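Notes from the simulation open day at Lavcombe

I went to the February open day mostly for the session on simulated wrist cameras, which was listed for 10 a.m. and started at 10:19.

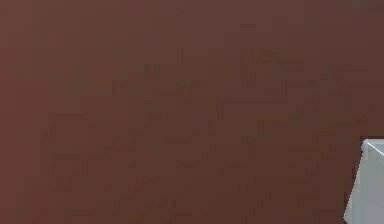 Wilma Aerts ran the session. Her group trains picking policies in a renderer before anything is loaded onto a physical arm, and she spent the first part on close-range views. Most demos show the wide camera, where the whole cell is visible and everything looks tidy. The policy gets much of its final positioning from the near view, and at short range a plain surface gives it very little to work with. Low-contrast texture is the usual problem. If the variation in brightness is smaller than the noise added during training, the network may as well be looking at a solid color.

Her group handles this by changing the texture contrast and the light direction between episodes. They keep the geometry fixed at first, then vary that too. She said the order matters for their setup and that they had tried it the other way for 12 weeks. I would have liked to see curves for both. She had only one set on her laptop, and the axis labels were too small to read from the third row.

The second half was a live run by Gerrit Vermeulen. The simulator, which they call Mundoson, ran on one workstation with 8 environments in parallel. That is a small number, chosen so the rendering would keep up for the audience. Training jobs use 131. He reset the batch several times and let us watch the approach phase at half speed. One environment got stuck against a wall and stayed there until the timeout. He left it running and used it to explain the contact settings, which was the most useful part of the morning for me.

Some details I wrote down:

Camera frames are rendered at a lower rate than the physics step, and the policy holds its last action between frames.

Shadows are on during training. Turning them off made rendering faster but hurt the final approach, according to Gerrit.

Textures are stored uncompressed. Annick Ouellet asked whether block artifacts from compression had ever leaked into a policy. The reply was that they had not tested it on purpose.

I asked about calibration error between the simulated camera and the mounted one. They add a small random offset to the camera pose at each reset and do not model lens distortion at all. I model distortion in my own work and have never measured what it buys me, so that is now on my list. Wilma offered to send the offset ranges, and I will add them to this post when I have them.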